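Sort Your Spice Shelf With One Plastic Bin

27 shares · 3 comments

I put off the spice shelf until December last year, and then it took me one evening and I was so pleased with it that I did my sister's too! All you need is a clear table, a damp cloth and a bin you can lift with one hand.

1. Take everything down. Tins, jars, packets, the half bag of cloves you forgot you bought — all of it goes on the table.

2. Wipe the shelf and let it dry while you sort.

3. Open each one and smell it. If your paprika smells like dust, let it go. Whole spices keep much longer than ground ones, so be kinder to those.

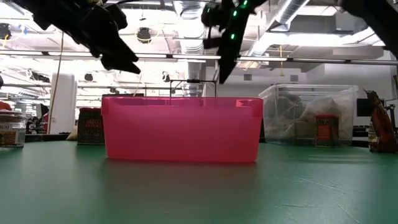
4. Now for the fun part, filling the bin! Tall tins go along the back, glass jars in front of them, and packets stand up on their edges like cards in a file. Don't pack it tight (you want to be able to slide a finger between things). See-through plastic is great for this, and a bin that narrows toward the bottom still holds plenty if you put the small jars low.

5. Slide the bin onto the shelf and pull it out like a drawer when you cook. I keep salt and pepper by the stove and everything else lives in there.

Got more spices than bin? Start a second one just for baking — cinnamon, nutmeg, ginger, vanilla. Mine is my favorite thing in the whole kitchen.

Posted by Dayana Llanos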